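The House Rules

Every kitchen has rules. Mine has two: wipe the counter, and don't put the cast iron in the dishwasher. Triveo's kitchen has 547, and no one has ever cooked in it.

The kitchen lives on a server. Triveo builds simulated homes in which simulated robots learn to do chores, and in January the firm published its handbook of good practice for household tasks, all 12 chapters of it. It tells a robot how to approach a drawer. It tells a robot how to approach a drawer that someone has left slightly open, a different matter and a longer section. I read it on a train and by the end of the line I was ashamed of how I treat my own cupboards.

Much of the handbook is what your mother would have said if she had been paid by the clause. Close what you open. Look before you back up. Carry one thing at a time until you have shown you can be trusted with one thing. Chapter four is devoted to doors, and it is the chapter people fight over.

The trouble with a door is that it moves into the space you were using. A person ducks, mostly. A robot has to be told there is something to duck, and then told again on the way back. Triveo's rule is that an open door counts as an obstacle from the moment it leaves its latch until the moment it is shut, and that the arm must plan its route accordingly. Pivico, which sells rival software and has its own handbook, lets the arm forget about a door once it is above a certain height. The two companies have been polite about this in public.
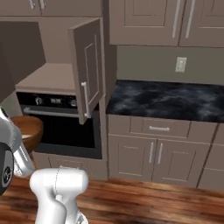

Mind your head: the cabinet over the oven stands open in a simulated kitchen.

High cabinets are where the two books part ways. Under the Pivico rules, a robot with business at the counter could get on with it. Under Triveo's, it has to shut the door first or keep a respectful distance, like a guest who has found the good glasses and isn't sure he was meant to.

Then there is the matter of the floor. Both handbooks say that anything on it should be treated as belonging there unless the task says otherwise. This sounds timid until you consider the alternative, a machine with opinions about your shoes. Zorville, a smaller outfit that tests other people's robots for a fee, fails any run in which an object not named in the task is moved at all. Its checklist has 19 items and fits on one page, and engineers speak of it the way drivers speak of a particular traffic camera.

Critics say a simulated kitchen is too easy on its pupils. A rendered cabinet has no hinge that sticks in damp weather, unless a programmer sits down and writes one. Avcı, whose arms go to work in real apartments, asks for a second round of trials in a physical kitchen before it will sign off on anything, and its engineers are said to hang the doors badly on purpose. I would like to offer them mine.

Still, I have come around to chapter four. Last week I straightened up under an open cabinet and saw several colors. The rule I had broken is on page 12 and it is very clearly written.

September 2024

More from this section
Who Inspects the Inspectors' Elevator?
The Warehouse With a Speed Limit
A Short History of the Emergency Stop Button
Please Do Not Thank the Lawn Mower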